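I said yes to organizing my aunt's retirement party because I was holding a sandwich at the time and wanted to get back to it. That was in July. I now own a label maker.

Vilja Seppälä (my aunt by marriage, and the only person in the family who reads contracts for pleasure) had put in her last year at the Gronix office in Wutatton and told everyone she wanted "nothing, really, maybe a cake." Anyone who has met Vilja knows that nothing comes with specifications. The cake had to be almond. The chairs had to have backs. There could be music as long as it stopped before people had to shout over it, and there were to be absolutely no speeches, except possibly one, if Heike Grube felt moved to give it.

Heike felt moved. Heike had been moved since spring and had pages.

I started with the venue. The Vandenberghe rooms over in Flonstead have a nice upstairs hall with tall windows, and they wanted $2,000 for an evening, not including forks. I asked what the forks would run. The woman on the phone said she'd have to get back to me on forks, and I pictured a whole separate department. We went with my cousin Kieran Heffernan's backyard, where the forks are free and no two of them match.

Then invitations. I sent the first batch with the wrong start time, so I sent a correction, and then several people replied to the correction asking if the party had been moved. Marijke Michiels replied to both with a thumbs up and showed up at neither time. She came when the cake was cut, which I have to admit is good planning.

The food I'm still a little sore about. I had a spreadsheet. I had a column for people who don't eat mushrooms. What I didn't have was a column for Kobe Van Acker, who brought his own grill, set it up next to Kieran's grill, and ran a rival operation all afternoon. By six there was a line at his and I was standing over 15 perfectly decent veggie skewers like a man selling encyclopedias. 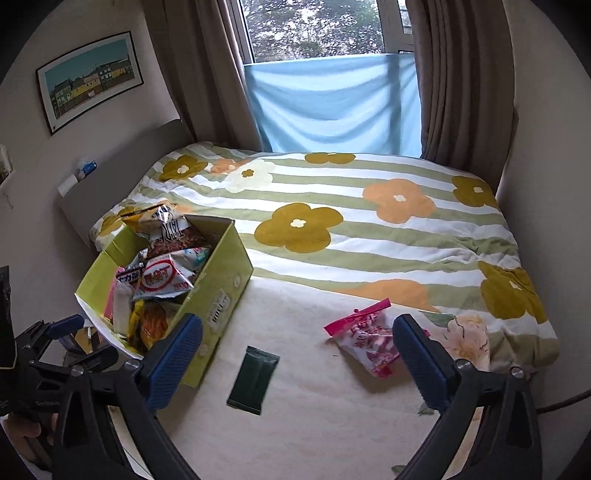
The speech, though. Heike got up with her pages, looked at the first one, looked at Vilja, and put the whole stack down next to the potato salad. She told the story about the office move and the missing filing cabinet, which I'd heard before but never with the part about the elevator. It took 2 minutes. Vilja laughed so hard she had to go stand by the hydrangeas.

So what would I do differently? Buy less ice. I bought ice as if we were shipping fish. Get the music going before anyone arrives - it's very hard to turn on a playlist in front of a dozen quiet people without feeling like you're making an announcement. And give Kobe a job early, something with tongs.

Vilja called the next morning to say thank you and that the cake had been a touch dry. Kieran wants his cooler back and I can't find the lid. The label maker is staying with me.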